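Ticket 154 – Month-end interest accrual does not match general ledger
Product: Gandari deposit module
Reported by: Treasa Coughlan, Hanrahan Savings
Assigned to: Maksym Antoniuk
Priority: 2 (raised from 3)
Opened: 2014-05-17

Problem
Accrued interest on term deposits is 2000 dollars higher in the subledger than in the GL control account. The previous month closed clean. Only accounts moved over from the Grasa branch are affected.

Steps taken
Reran the accrual batch with posting turned off. Same difference.
Compared the rate table with the one in test. No changes.
Checked day count on 10 migrated accounts. Four are set to actual/360, the rest to actual/365. The product sheet calls for actual/365 on all of them.

Attachments

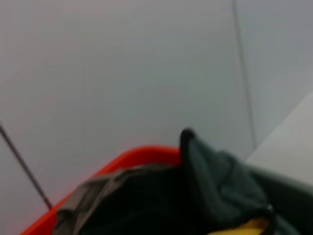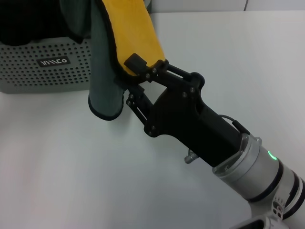
First: gray wall, red container at the bottom. Second: arm and gripper with two-toned cloth.

Cause
The import file left the day count field blank on deposits opened before the branch merger. Gandari fills a blank with the currency default – actual/360 for USD.

Fix
Florante Marquez corrected the field by script and reversed the extra accrual with a dated adjustment. Do not edit accounts by hand, the audit log will reject the batch.

Open items
Svenja Marti to confirm the control account after the next overnight run.
Default on blank fields should be an error. Sent to development, planned for the August release.

Status: waiting on customer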